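Search this site Go

Home Guides Parts Forum Contact

How to budget for hand-held grippers before you order

Quick version, I get asked this every April when the money opens up. Keyvan Moradi did our first sheet and most of it still holds.

Start with stations, not grippers. Count how many people will be working at once, one gripper each, then add 2 spares for every 8. We skipped the spares at Ponosari. Bad idea, lost most of a week waiting on a finger.

Next, get quotes. Two at least. Skodance came in at $157 a set for printed fingers, Mac Carthaigh was lower but screws seperate. Read the line items!

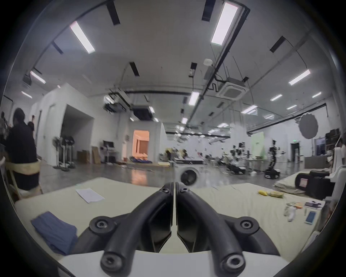
Then the stuff that never makes the first sheet. Padding for the work surfaces. Chairs. Props, plus replacments for props. Put down $50 per station and don't let anyone trim it.

Shipping and duty get their own line. So does storage, if you're paying for cards or drives.

Last thing, split the order. Half now, half after a month of use. By then you know which screws back out and if the fingers need a rev. Ano let us hold the price on the second half, ask for that in writing.

Send the sheet round before you sign. More on spares soon.

Filed under: Planning & Purchasing, Grippers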